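Keeping Soft Toys in Order in a Shared Living Space

Living rooms in smaller apartments are often required to serve several purposes in the course of a day. In our household at Lerkach, the same room is used for play, for reading and for overnight guests, and the toys must be put away each evening before it can change over. The arrangement described in this post has been in use since May.

All toys are kept in one open wicker basket on the carpet. Plush animals are first gathered on the coffee table, where they can be checked for open seams, and are then returned to the basket last - hard items such as toy cars go in underneath. A closed chest from Claren was considered, but the lid proved too heavy for small hands. 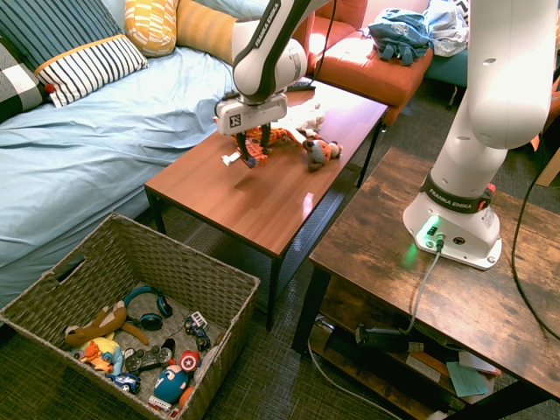 How often should plush toys be washed?
Every 27 days has suited our household, with an additional wash after any illness.

Washing is done in a mesh bag on a gentle cycle, with up to seven toys in each load. Older pieces with glued eyes are cleaned by hand with a damp cloth. Pillow covers from the daybed are laundered on the same day, as they tend to collect the same dust and crumbs.

Headphones and game controllers present a separate difficulty. They are small enough to be dropped in with everything else, and their owners do not always remember where they were left. A shallow tray from Gukley has been ordered for them and will be placed by the armchair when it arrives.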